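August 26, 2022

Okay so I sent it. The story is in!
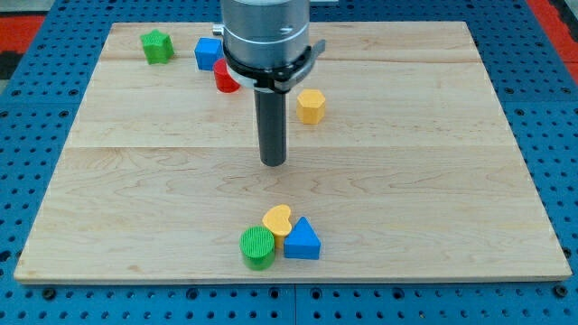 Little blocks on a wooden board.

I pressed the button at eleven at night with my eyes half shut, and then of course I lay awake going over the second paragraph. The Prollia contest closes next week and I told myself in March (when they put up the first notice) that this would be the year I got in early. Early for me means six days before the deadline, so I am calling that a win.

The theme was "a letter that goes to the wrong house." I had three ideas and hated two of them. The one I went with is set in a made-up town called Trusavden, where the mail carrier is a retired opera singer who won't admit she needs glasses. She delivers a love letter to the tax office and everybody there thinks it's for them. That's pretty much it. It's silly, and I laughed out loud writing the bit with the stapler, which either means it's funny or means I had too much coffee.

The hard part was the length. The limit is 411 words, a strange number, and my first draft came in 74 over. I took out the dog. I loved the dog! Then I took out the weather, and a whole speech from the tax man, and I was still 30 over, so I went through crossing out every "just" and "really" and "suddenly" I could find (there were a lot of suddenlys). It reads faster now. I do still miss the dog - maybe he can have his own story.

I almost changed the title at the last minute too. It was "Return to Sender" for weeks until I remembered the song, and then it was "Butard Street," after the address on the envelope, and I think that's better. I can't tell anymore. I've read the thing so many times the words have gone flat, like when you say "spoon" over and over.

First prize is a spot in their winter collection plus a bit of cash, and the runners-up get feedback from the editors. I want the feedback more than the cash, I think. Last year I got the standard "thank you for your entry" and spent a week being sour about it.

Results come by email. I've already checked twice today and they haven't even stopped taking entries, so that's going well.

Tomorrow I'm going back to the long one, the ghost story at the Takagi hotel. I left my poor night clerk standing in an elevator in chapter four and I still don't know what floor she's going to.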